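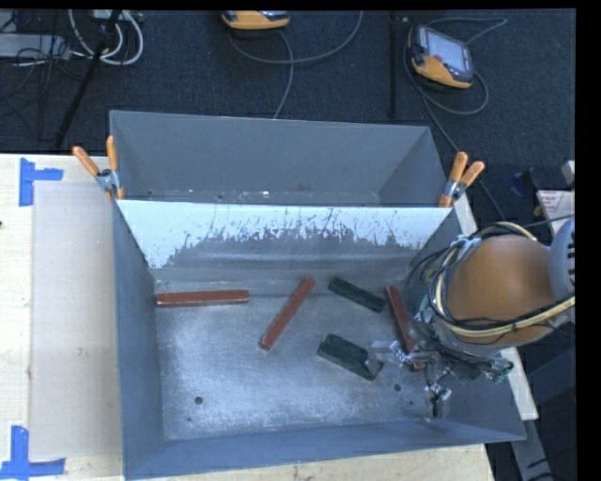
3.2 Wear of painted surfaces

Coating loss was recorded at the Zivmont sorting depot from November onward. The depot handles small cast parts for Skastley, and its bins are painted once before they enter service. We followed 40 bins over 200 working shifts and noted the first point at which bare metal showed.

In 19 bins the paint failed first on sloping walls, where parts slide before they settle (Figure 2). Scratches there ran mostly downward — the direction of travel — and later joined into larger patches. Floors were scored separately, as fine scratching on unpainted metal says little about the coating.

Figure 2. Scraped paint on the sloping wall between two gray metal bins.

Kinoshita reported a similar pattern in grain chutes, though with softer loads and a thicker coat. Hosoda repeated our scoring without seeing the first set of marks, and the two sets differed for 2 bins. Both were left out of the analysis in Section 4.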